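Sampaio reading room starts filling its new shelves

The big white shelving unit at the Sampaio reading room is finally up, and after a summer of stepping around boxes in the hallway, it feels like a small holiday for everyone who uses the place. The unit came secondhand from the old Skorneck offices across the canal, where it had held binders and catalogs for years, and it took two long evenings to get it into its new spot along the brick wall.

Now comes the slower and, many would say, nicer part, which is deciding what goes where. There are 756 books waiting in boxes, most of them on furniture, houses and handicrafts, along with almost 40 years of the neighborhood newsletter. Sorting began this month, and anyone who has ever moved a home library will know how it goes — you pick up one book to put it away and find yourself reading it half an hour later.

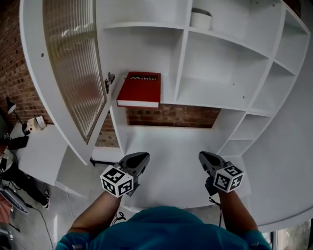 A red hardcover titled "Mobilier" on one of the white shelves at the Sampaio reading room.

The plan for now is to keep the larger art and furniture books together, give the smaller cubbies over to paperbacks and children's stories, and put the more delicate papers behind a door, where they will be kept out of the dust. Plans like these have a way of changing once the books are in, of course, and the reading room says it is quite happy to shuffle things about through the winter if readers have better ideas.

Tultarent, the hardware store on the corner, has offered 30 extra shelf pins and a box of felt pads, both gratefully accepted. Book donations are on hold until the boxes are empty, but visitors are welcome to drop in and browse in the meantime. The reading room opens at 2 p.m. through the end of October, and the kettle is usually on.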